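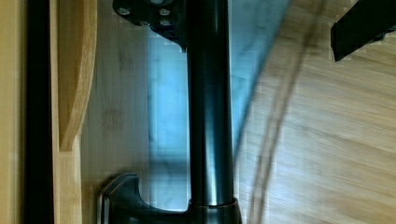
Black metal pole, down near the base

How to Plan Your First Three-Day Canoe Loop (Nostby Lake and the Mudar)

I get asked for this every spring, usually by people who have rented a canoe for an afternoon, loved it, and want to sleep out there this time. So I'm writing the whole thing down in one place. I'm using the Nostby Lake loop out of Barkton because it's the one I know best and it's a really kind route for beginners, but most of the steps work for any small loop with a couple of portages in it.

You do need to be able to paddle a straight-ish line and be comfortable in the water in a life jacket. Everything else you can pick up on the way.

Step 1. Pick your days before you pick your gear

People do it the other way around and then end up with a beautiful new tent and a long weekend in black fly season. On the Nostby side the bugs are bad from the middle of May until the end of June. July is lovely but busy. My favorite is the first half of September, when the water is still warm enough for a quick swim at lunch and the campsites open up again.

Give yourself three days and two nights. You could paddle the loop in two if you pushed, and I did once, and all I remember of it is the back of Ilaria's hat.

Step 2. Get the paper map and draw on it

The loop is 11 miles counting the portages. Buy the paper map, lay it out flat, and go over the route with a pencil. Mark the put-in at the public landing, the narrows, both portages, every campsite you might use, and any spot where you could pull out early and reach a road. There are two of those on this loop, one at the old logging landing on the east shore of Nostby and one where the Mudar goes under the county road.

I put my map in a clear waterproof case and clip the case to the thwart in front of me. Download the map to your phone as well! But keep the phone in a dry bag and don't plan on it, because cold mornings eat batteries and the signal quits right after the narrows.

If you've never read a lake map: the hard part is that from a canoe all the islands look like shoreline. Bays hide behind points, points melt into the trees behind them. Keep your thumb on the map where you think you are and move it as you go. Every time I've been lost on Nostby it started with me taking my thumb off to eat something.

Step 3. Break it into days

Mine goes like this:

Day one: Barkton landing to the north end of Nostby Lake. Easy paddling, no portages. Leave by 9 in the morning if you can, as the wind comes up the lake after lunch and you'll be heading straight into it.

Day two: the long portage into the Mudar, then downstream to the pine campsites. This is the big day.

Day three: the short portage back into the south bay, and across to the landing. You should be eating pie in town by 2 in the afternoon.

If there's weather on day two, stay put. Take an extra meal along so that staying put is easy to choose.

Step 4. Be realistic about the long portage

The Nostby to Mudar portage is 1,570 yards. It's an old trail, much older than the town or the logging, and it takes the sensible line around the hill, so the footing is decent most of the way. There's a boggy piece in the middle with split logs laid across it. Go slow on those, they're slick as soap even in dry weather.

Now for the sum that surprises everyone. If you carry everything in one trip, you walk it once. If you need two loads, you walk it three times: over with the first load, back empty, over with the second. So packing light matters far more here than it does on the flat water, where the canoe doesn't much care.

My advice for a first trip is to plan on two loads and enjoy the walk back. It goes through some very old red pine, and with nothing on your shoulders you get to look up.

Step 5. Pack in as few bags as you can

Loose things get left behind at portages. Water bottles, sandals, one glove. I once left a perfectly good frying pan sitting on a rock on the Mudar and for all I know it's there now.

Two people can do three days with one 115-liter canoe pack and one food barrel, plus a small day bag. In the big pack I put a heavy plastic liner, then sleeping bags at the bottom, clothes, tent body, and the tarp right on top where I can grab it in the rain. Tent poles go down the side. Paddles get strapped inside the canoe along with the life jackets when we portage, though some people like to wear theirs for the padding, and I can see the point.

Things I would not leave home without:

the map and a real compass
a repair kit with duct tape, cord and a spare buckle
a first aid kit you have opened and looked through
a bailer and a throw rope
a headlamp each
a warm hat, in any month
matches in two different places
a bug net for your head

Things I have stopped bringing: camp chairs, a second pair of pants, a hatchet, and the big lantern.

Step 6. Sort the food out at home

Do all the chopping, measuring and bagging in your own kitchen, and label each bag by day and meal. Cardboard boxes stay behind. For the first night I freeze a stew flat in a bag, and it thaws in the barrel while we paddle. After that it's pasta, rice, lentils, hard cheese, tortillas (bread gets squashed, tortillas are already flat) and far too much chocolate.

My neighbor Concetta Gentile gave me her recipe for a tomato and anchovy paste that keeps well and turns plain noodles into real supper. I take a small jar every trip.

Pack a lunch you can eat without stopping to cook. On the long portage day you'll want it at the far end, right away, standing up.

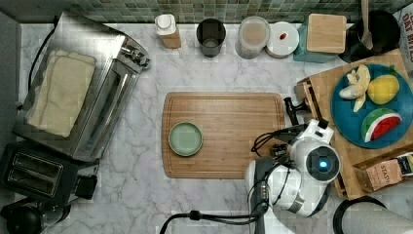 How much food should I bring for three days?

Plan for two breakfasts, three lunches, two suppers and one spare supper per person, plus snacks for each day. Portions should be a little bigger than you'd eat at home, especially on portage day. If you weigh it all and it feels heavy, swap out anything canned or fresh before you cut the amount.

Step 7. Rent the canoe (and ask for the light one)

If you don't own a boat, Bellini Outfitters is on the main street in Barkton, a short drive from the landing. They'll ask where you're going. Tell them about the long portage and they'll steer you to one of the lightweight tandems, and it's worth paying the extra for those, I promise. Book early for July.

Before you drive off with it, check these:

the yoke is tight and sits in the middle
there are no soft spots in the hull when you press with your hand
the seats don't wiggle
you have a painter line at the bow and the stern
the paddles reach from the floor to somewhere near your chin

And try lifting it in the parking lot! Get them to show you the knee roll, then do it yourself twice. It's so much nicer to learn on gravel than standing ankle deep in mud with a friend waiting behind you.

Step 8. Sort out permits and tell somebody

Camping permits for the loop go by the night, and you can get them at the landing office or ahead of time. Sites can't be reserved one by one, so have a second choice marked on the map for each night.

Write down your route, your campsites, your car's plate number and the time you'll be back, and leave that with a person who will notice if you don't show up. Mine is my sister. We agree on an hour when she starts making calls, and it's late enough that a slow day with a headwind doesn't set off a search.

Step 9. On the water

Kneel if it gets choppy. Stay near shore even if it's longer. The straight line across the north end of Nostby looks so tempting, and on a flat morning it's fine, but the opening there is wide and the waves build fast.

Swap ends at lunch if you both know how to steer. Ilaria Russo and I have paddled together for years and we still argue about who gets the stern in the afternoon.

Drink more than you think you need. We filter ours from the middle of the lake, away from the weedy edges.

Look up at the rock on the west side after the narrows too. The cliff drops straight into deep water and painters used to come up by steamer just to sit across from it. If you see old markings on rock anywhere on the route, look from the boat and keep your hands and paddles off. Same goes for anything left at the base. People's families have been coming to these places for a very long time.

Step 10. In camp

Tarp first, then tent, then supper. If it never rains, you had a nice shady tarp.

Keep the food barrel well away from the tents and closed whenever you aren't in it. Use the fire ring that's there, burn small wood, and pour water on until you can put your hand in the ashes. There's a box privy behind every official site, usually up a little path that you should find before dark.

Dishes get washed back from the shore, with the gray water scattered in the woods. Even the biodegradable soap stays out of the lake.

What it costs

Very little once you're there. Gas, permits, canoe rental, and food you'd have eaten anyway. The gear is the expensive part, so borrow for the first trip. I spent close to a paycheck on things I ended up giving away, and the tent I still use came from a yard sale in Barkton.

One last bit on the short portage on day three: the take-out is easy to miss from the river. Start looking on your left once you've gone under the road bridge, and stay on the inside of the bend. The sign is small and the alders have grown up in front of it.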